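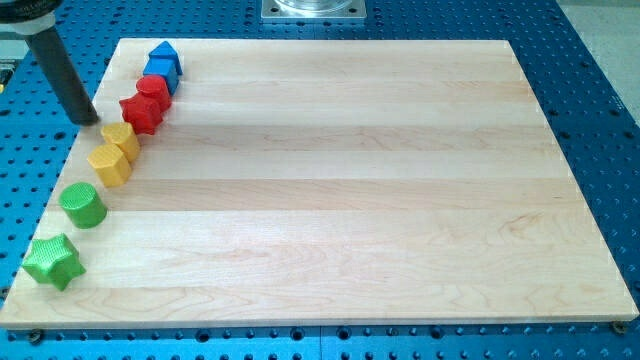

Blue, red, yellow, green, down the left side of the maple board.

The board started as a cutting board project. I had a stack of maple strips left over from a shelf, all close to the same width, and I glued them up on a Saturday in September with every clamp I own. It came out longer than any counter we have, so it never went to the kitchen. It has been a work surface and a play surface ever since, and I like it better that way.

The grain is mostly quiet. There is some wavy figure near one corner that I didn't notice in the rough strips. If I had, I would have put that strip in the middle.

The blocks are a newer thing. They are the Broltano set from Starkell, and I paid 899 for them in Irkberg kroner on a trip, which I did not convert until I got home. Meijer has a bin of shape blocks for much less. I bought those first, and they were fine except that the paint rubbed off on the corners.

What I like about this set is that the colors come in pairs and the shapes in a pair don't match. Blue has a cube and a triangular prism. Red has a cylinder and a star, and so does green. I keep reaching for the green star. It has five rounded points and the same dimpled surface as the green cylinder, so you can tell those two belong together with your eyes closed. The yellow hexagon is the one that looks best on the maple in side light.

I have tried a few ways of setting them out. A straight row looks like a store shelf. A pile looks like a pile. A shallow curve down one side works best for me – the colors stay together and the rest of the board is open for sorting or building. I leave a little extra room before the green pair.

Care is simple. The board gets mineral oil when it starts to look chalky, 3 thin coats with a night between them, wiped off well. I sand with 220 first if there are scratches. The blocks get a damp cloth and then a dry one. The dimpled ones need an old toothbrush now and then.

Next I want to make a tray for the blocks out of the last of the maple. There are 44 inches left, and one end has a knot in it, so it will be a small tray.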